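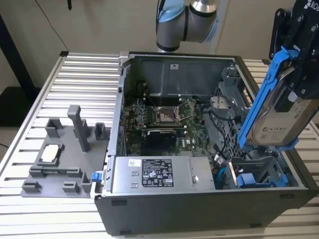

Section 4. Replacing a Hard Drive

These steps apply to desktop towers issued by the Akande service desk. Allow 18 minutes for the work. Staff who have not completed the bench safety course must refer the job to the desk.

Before you begin

Confirm that the user's files have been copied to the Bakia server. The replacement drive must hold at least 500 GB and must appear on the approved parts list, form 2874.

4.1 Removing the old drive

1. Shut down the computer and unplug the power cord.
2. Press the power button once and hold it for a few seconds.
3. Put on a grounded wrist strap.
4. Lay the tower on its side and remove the side panel.
5. Disconnect the data cable and the power cable from the drive. Pull on the connectors, never on the wires.
6. Squeeze the tabs of the drive caddy and slide it out.

CAUTION: Do not touch the contacts of an open processor socket. Bent pins cannot be repaired at the Pluddale site.

4.2 Fitting the new drive

1. Seat the new drive in the caddy with the connectors facing outward.
2. Slide the caddy into the bay until it clicks.
3. Reconnect both cables and close the side panel.
4. Start the computer and check that the drive is listed in the setup menu.

Note: Old drives are kept in the locked cabinet until they are wiped – they may not be placed in general recycling. Questions about disposal should be sent to Nipon Kongkaew, Equipment Records.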